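22 Aug 2020 - sorting day, back bench

Finally got into the Hellamthorpe bags. I'd been putting it off because the last lot took me a whole weekend and I ended up with three piles that all said "misc." This time I wrote the pile names on card first and taped them to the wall: plain, printed, woven pattern, made-up items. Anything with a seam or trim already on it goes in made-up, even if it's mostly flat cloth. Argue with me later.

Weighed everything in before opening and got 11 kg for the two bags together. The old kitchen scale only goes up to 2 kg so I used the luggage hook, which swings and needs a minute to make up its mind. Please don't put the hook back in the drawer with the pins!

The first bag was mostly plain cotton, off-white, a bit stiff. One piece smelled like a garage and is now airing on the rail by the window. If it still smells on Monday I'm cutting it up for rags. I washed a test swatch from the same bag with the Brimix powder at 30 degrees and pinned it to the inside cover of this notebook - I measured it before and will measure again once it's properly dry. Last time I measured damp and got a number that made no sense.

Relabeled the shelf while I was at it. Row 232 in the stock book is crossed out twice in two different pens and I can't tell which one wins, so I've started a fresh line underneath. The Nalla offcuts moved down one shelf. The Qudah box is still where it was in January, still taped shut, and I'm leaving it that way until somebody finds the packing list.

The part of the job I always get wrong is deciding what counts as a pattern match, so new rule for the woven pile: look at where the colors cross before calling two checks the same. A printed check is usually just flat blocks of color, but a woven one gives you those in-between squares. The black and cream one does it nicely, with little diagonal stripes wherever the black meets the cream, and it has ribbed brown trim with a small brown tab, so off it goes to made-up even though my hands wanted to put it in woven. It was a good one to find next to the big beige print with the leaves and flowers, too, and I'd like to try a check and a botanical together for the cushion samples. Keep the pair side by side until I've had a go. Still to do: press the beige, log the trim, find the good tape measure. 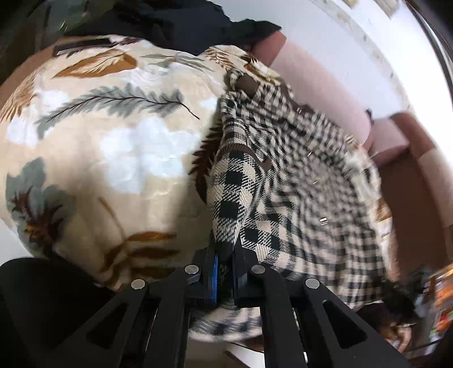

Contact the workshop | Copyright 2020 | Back to top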